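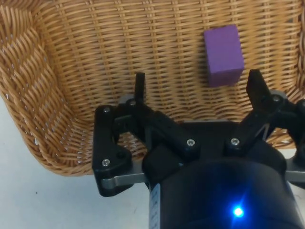
4 min read

Section 4: Working beside the basket picking cell

This section is for packing staff and shift leads at Treretti. It covers the start of a shift, normal picking, what to do when a pick fails, and how the work is shared between the person at the bench and the arm. Installation and wiring are in the Lundgren installation guide and are not repeated here.

4.1 What has changed at the bench

Until the cell was fitted, one person took blocks out of the baskets by hand and placed them in the sorting tray. The arm now does the lifting. The person at the bench brings the baskets, checks the colour list, deals with blocks the arm can't reach and signs off the tray.

The job is still a staffed one. The cell must not be left running with no one at the bench, even over a short break. If you are called away, pause it first (see 4.4).

Staff who used to pick full time will find there is less reaching and more watching. Watching is tiring in its own way. Shift leads should swap the bench position at every break, and no one should do two turns in a row.

4.2 Before you start

1. Sign in at the panel with your own code. Do not use the code of the person before you, as the pick log is kept by name.

2. Wipe the white tabletop with a dry cloth. Do not use spray near the gripper.

3. Look over both fingers of the gripper. The fingertips should be clean and the screws on the black plates should sit flush. If a screw stands proud, report it and use another bench.

4. Check that the thin line running along the right finger is not caught or kinked.

5. Open the fingers fully from the panel, then close them. Repeat once.

Caution: Keep your hands away from the side bars and the linkage while the fingers are moving. There are pinch points on both sides, and the bars move further out than you may expect.

6. Choose the basket type on the panel. Wicker baskets are type W. Plastic totes are type P and use a different depth setting.

4.3 Placing a basket and picking

1. Set the basket down flat inside the marked area, with the long side towards the arm.

2. Take out packing paper, labels and loose bits of cane. The arm may read these as items.

3. Step back behind the yellow line and press Ready.

4. Wait for the first picture from the wrist camera to come up on the panel. Check that the block to be picked has a box drawn round it.

5. Press Confirm. The arm will line up, close on the block and carry it to the tray.

6. When the panel shows Basket clear, look into the basket yourself before you take it away.

Note: A block standing upright against the back wall, like the purple one shown at the head of this section, can be picked where it is. Do not move it to the middle to help the arm. Prundonon, the picking software, chooses its own approach, and moving an item after the first picture will stop the cycle.

Note: A raised strand of cane can catch a fingertip. If you see the basket shift, pause the cell and set the basket straight before going on.

4.4 Pausing and failed picks

To pause, press the amber button once. The arm holds its position and keeps its grip. To stop at once, use the red button on the bench edge. After a red stop the shift lead must reset the cell.

If a pick fails:

1. Let the arm try again. It will make up to four attempts.

2. If the fourth attempt fails, the panel shows code 162. Press Pause.

3. Wait until the panel says Safe to reach.

4. Take the block out by hand and place it in the tray.

5. Press Picked by hand. Do not skip this step, or the tray count will be wrong.

Picks by hand are not held against anyone. They are used to tune the settings and nothing else. During the trial at the Bumo site, 1,122 were logged, and the depth setting for wicker was changed as a result.

4.5 End of shift

1. Finish the basket on the bench. Do not leave one part picked.

2. Press Park and wait for the arm to fold back.

3. Write any red stops in the bench book, with the time and what you saw.

4. Tell the next person about anything that slowed you down, such as a worn basket.

4.6 Training and questions

New starters spend two shifts with a trained colleague before working the bench alone. Signe Haugland keeps the training list. Questions about turns, breaks or changes to duties go to Cyprian Pawłowska in the shift office.

Section last revised May 11, 2023. Replaces the December issue.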